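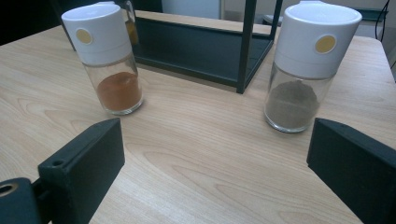 Rami Daher
April 27, 2023

Finally doing the spice drawer. Everything was in bags with clothes pegs on them and I was sick of the pegs.

Bought the jars from Joketti. Glass bottom, tall white lid. The lid takes up more room than I expected but it's easy to grab.

Each one holds less than a full bag from the bulk store. I weighed out 100 g of paprika and had to put the last 20 g back in the bag.

Coloured dots on the lids for now. Yellow is ground spices, green will be dried herbs, whole seeds haven't got a colour yet. Names go on when I find the label maker.

Threw out a bag of turmeric that smelled like nothing. Also two lots of cinnamon, both opened last July.

The rack is going beside the stove. Mum says heat is bad for spices and she's probably right, so it might end up on the other bench near the kettle.

Tip if you're filling these: roll a bit of baking paper into a funnel. My metal one was too narrow and the cumin kept getting stuck.

Still to go: coriander, fennel, mustard seed and the big bag of chilli flakes. Doing the chilli last, with the window open.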